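Equipment Planning Board > Purchasing and Budgets
Thread: Hand-held grippers for next year – how many, and what else to cost in

Yufang_Han
Posted 19 December 2022
Colleagues, the Naltmont group has been asked to submit its equipment request for hand-held gripper units to be used in household settings. The present draft allows for 6 units and a reserve of 2000 for accessories. I should be grateful for comments on whether the reserve is adequate, and whether units should be bought singly or in pairs.

M.Li
Reply to Yufang_Han
In my view they should be bought in pairs. Much of the work in homes requires both hands, and a single unit sits idle for those tasks. Six units would therefore equip three operators with no spare. I would ask that the request state this plainly.

Calimlim_F
I do not agree with M.Li on this point. At Fledbridge we bought in pairs in the first round, and the second unit was seldom signed out until October. A smaller first order, with an agreed price for later units, would place less strain on the budget. The supplier we used, Jedik, was willing to hold its quotation for 3 months.

Yufang_Han
Thank you both. Could Calimlim_F say whether the held quotation covered finger pads as well?

Calimlim_F
It did not. Pads were quoted separately, and we had to raise a second order. I recommend that they appear on their own line from the outset.

ytwei
May I raise the matter of cables and power? The draft has no entry for either. Homes differ a good deal in the number of sockets within reach of the table, and the household's own chargers are often in them already. We now list an extension lead and a set of cable clips for every site. The cost is small, but it was refused when we tried to claim it afterwards.

M.Li
I support the entry for leads. I remain of the opinion that pairs are the correct basis for planning, and I attach a picture for those who have not visited a site.
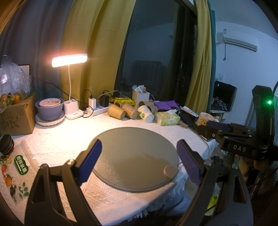
Two gripper units at a cloth-covered table, with the desk lamp on.

ytwei
Reply to M.Li
That is helpful. The power strip at the back already has a charger and an adapter in it, so the lead should stay on the list. I would add a plain lamp per site, as one cannot rely on the household to have one.

N.L.Yu
Speaking for the Cui office, we would not approve lamps from the equipment line. They belong under consumables, where almost 22 per cent of last year's allowance went unspent. I would also caution against settling the number of units on the strength of one picture – the sign-out records should be attached to the request.

Yufang_Han
Noted. I shall redraft with pads and leads as separate lines, move lamps to consumables, and show the units costed both ways. M.Li, please send me the sign-out records for your sites.

M.Li
They will be with you this week.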